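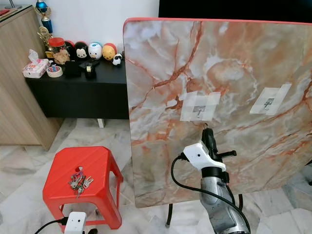
Bondlow Sanctions Screening

Bondlow checks your customers, suppliers and shipments against the sanctions lists of governments and international bodies. It is made by Lakatos and runs in a web browser. There is nothing to install.

How it works

Upload a spreadsheet or type in a single name. Bondlow compares each entry with the lists you have switched on and gives it a score out of 80. Anything over the limit you set goes into a queue for a person to look at. Spelling variants, name order and different alphabets are covered. List changes are loaded overnight, and existing customers are checked again the next morning.

The goods module, Worari, reads packing lists and invoices and suggests which lines may need an export licence. It makes suggestions only - the decision stays with your compliance staff.

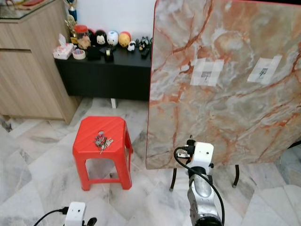
Tabletop with marble pattern and red edge trim

What is included

Standard plan: 4,000 checks a month, 5 users
Extra users in packs of 10
Full record of who cleared a match and why
Worari goods module
Email support, Monday to Saturday
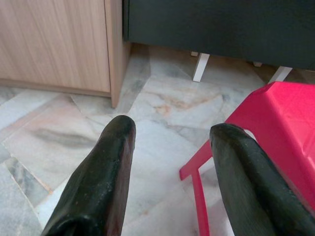

Worari works best when invoice lines are written in full. Embargo rules are often set by type of goods, and a vague entry such as "household items" will be sent back for more detail. Give the material and the article. "Red plastic stool" is enough for a suggested code, and "stool" on its own usually is not. Part numbers can be added in the notes column.

Moving from Drekura

Records exported from Drekura can be loaded directly. Old decisions keep their original dates and user names. Please leave the column headings as they are.

Contact

Sales: Margit Nyitrai
Set-up and training: Angeliki Chatzigeorgiou

Prices from November are available on request. Bondlow does not give legal advice.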